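Notebook, September. Onix trial, guest rooms, second floor

Started at half past eight, later than I wanted, as the lift was full of linen and I wasn't going to argue with the people who had to get it upstairs. Coffee in the corridor, laptop on the ironing board (best standing desk in the building, I've decided).

For anyone joining the notes here: Onix is the tidy-and-fold job we're trying out for the housekeeping team at Pirihi. Kotow supplies the planning software and we look after everything that goes wrong with it. The team wanted help with clothes left lying about on stay-over days. They have to be moved before the bed can be made, and every pair of hands does it differently.

Log counter said 2,311 attempts when I switched on and 2,548 when I packed up. That includes every retry and every time I pressed stop because I didn't like the look of it, so please don't put it on a slide as rooms finished!

Light clothes on light sheets are still the worst of it, the edges just go. Dark on white ought to be the easy case, and for finding the garment it is. Finding which bit of the garment is another matter. A black jumper in a heap is mostly shadow, and the planner loves a tall fold. It sees a peak and wants to pinch it, fair enough, but a peak can be a sleeve or the middle of the back and those need quite different second moves. I've asked Kotow for a setting that makes it look for a hem first and only go for the peak if it can't find one.

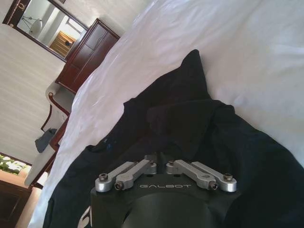

Wrist view, dark top on the bed, gripper over the near side. Peak in the cloth is towards the upper middle, print just showing on the left.

Prints might be useful, come to think of it. If even a corner of one is showing we ought to be able to guess front from back, and at the moment we throw that away completely. Put it on the list under hems.

Had a long chat with the housekeepers over lunch and I'm writing it down while I remember it. The folding itself doesn't worry them much. What bothers them is the order of the day. They work in pairs now, one on the bed and one on the bathroom, and they talk the whole way through — that's how they find out a tap is dripping or a guest has asked for a cot. If the machine takes the clothes, the rota on paper says one person per room, and there goes the talking. I hadn't thought of it at all. I said I'd take it to the planning meeting and I will.

They also want to be able to stop it from the doorway without putting anything down. Elbow height, big button. Yes please, me too.

On the good side, one of them with a bad shoulder said she'd happily never lean across a double bed again, and could we do duvets next. Duvets are not next.

Changed today: approach speed down a notch over bedding, wait time before a retry now 7 seconds, cut-off for one garment set to 30 seconds and then it leaves it for a person. The Pokanis sheets are in the cupboard by the stairs, please use those for the next run so we're comparing like with like.

Still to do: hem setting, doorway button, rota question, new tape for the cable by the skirting board. Charger is in my bag, sorry, will bring it back up first thing.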